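Fasari reopens teaching bench with common glassware set

Fasari has put its second-floor chemistry bench back into use after a refit that began in April. The bench now carries a standard set of small glassware and porcelain, replacing the mixed stock that had built up over several course years. The work covered the table surfaces, the lighting, the storage below the bench and the written procedure for handing items out and taking them back.

The new set was put together with Plarska, which supplied the glassware and checked the stock list against the course handbook. Each set is made up of test tubes, beakers, an evaporating dish, crucible tongs and a folded cloth for putting down under or beside hot ware. The complete order came to 646 pieces. Of these, 372 are test tubes, which are the items most often lost or broken at Fasari. The rest are divided between beakers, dishes, tongs and a small number of spare clamps and stoppers.

Before the refit, items were kept by type in four wall cabinets at the far end of the room. A user starting a simple evaporation had to visit three of them. Glassware from different makers was stored together, and rim diameters varied enough that stoppers did not always fit. Porcelain was stacked without separators, and a stock check last winter found chips in a large share of the older dishes. Those dishes have been withdrawn.

Under the new layout, a complete set is stored in a shallow tray directly below the place where it is used. Trays are numbered and lined with a ribbed mat. Test tubes lie on their sides in the mat, open ends facing the rear. Beakers stand upright at the left. Tongs go in last, with the jaws closed, and are never laid across the glass. A printed outline at the bottom of each tray shows where each piece belongs, so a missing item can be seen without reading the list.

The tabletops have been changed to a brown laminate. The former white surface had stained, and pale solutions were hard to judge against it. Fasari compared four surface colors under the same lamps before settling on brown. Clear glass rims and white porcelain stand out well on it, and light reflected from the surface is lower than before. A white card is kept in each tray for work in which the color of a liquid has to be compared. 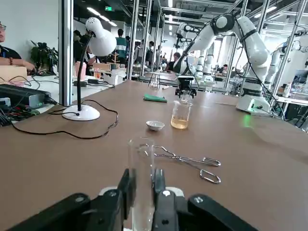 A test tube held upright between two black gripper fingers, with crucible tongs, an evaporating dish and a beaker of pale yellowish liquid on the brown laminate tabletop.

Lighting is handled in two parts. Ceiling fixtures give general light, and gooseneck desk lamps can be brought in where closer work is being done. The lamps can be angled low across the table, which helps when reading a liquid level or looking for hairline cracks in a tube. Users are asked to keep lamp cords clear of open vessels and to route them toward the nearest edge. Cord clips were considered and dropped, as the lamps are moved too often.

The handling notes have been shortened from eleven pages to four. They now follow the order of the work: inspect, set out, fill, heat, cool, empty, wash, return. Inspection takes place before any liquid is poured. A tube is held upright and turned once under the lamp, and the rim is checked by eye. Fingers are not run along the rim. A tube with a chip at the lip is discarded even if the body is sound. Scratches on the outside are accepted unless the tube is to be heated.

Beakers are filled to no more than half of their capacity during transfers. The printed graduations are treated as a guide only – measured volumes are taken with a cylinder or pipette, both of which are issued separately. Evaporating dishes are filled to no more than two-thirds and are moved with tongs once heating has started. The tongs are placed on the table with the tips pointing away from the user and the handles within easy reach.

Cloths are kept folded and dry. They are intended for steadying or wiping the outside of a vessel and for protecting the surface, and are not to be used for picking up a hot dish. A cloth that has taken up a spill goes into a lidded bin at the end of the bench and is replaced from stock. Fasari has set aside 20 spare cloths for this purpose and will review the number after the first term.

Washing has been moved out of the room. Used sets are rinsed at the bench sink and then carried in their trays to the preparation area, where they are washed, drained and checked. Test tubes drain upside down on pegs. Porcelain is dried separately, with paper between the pieces. Trays go back to the bench only when complete. An incomplete tray is held on a marked shelf until the missing item has been replaced from the reserve, and the replacement is entered in the stock log.

The log itself is new. It replaces a paper book in which breakages were recorded by date but without the item or the cause. The new form has a line for each piece and a short set of causes: dropped, knocked, thermal shock, chipped in washing, and unknown. Plarska will receive a copy of the totals at the end of each term and will use them to set the size of the next delivery. No change in price was agreed as part of the arrangement.

Some older equipment remains in service. Large flasks, condensers and retort stands are still kept in the wall cabinets and are signed out in the usual way. Two of the cabinets were cleared during the refit and now hold packing material and empty cardboard boxes for returns. Glass that has been broken or withdrawn is collected in a rigid container near the door and must not be placed in the general waste.

The bench is open to course groups in the mornings and to individual users by booking after 2 p.m. Groups should request trays one working day ahead, giving the number of sets and stating whether heating is planned. Copies of the handling notes are available at the bench and from the stock counter. A second order, covering measuring cylinders and watch glasses, is being prepared.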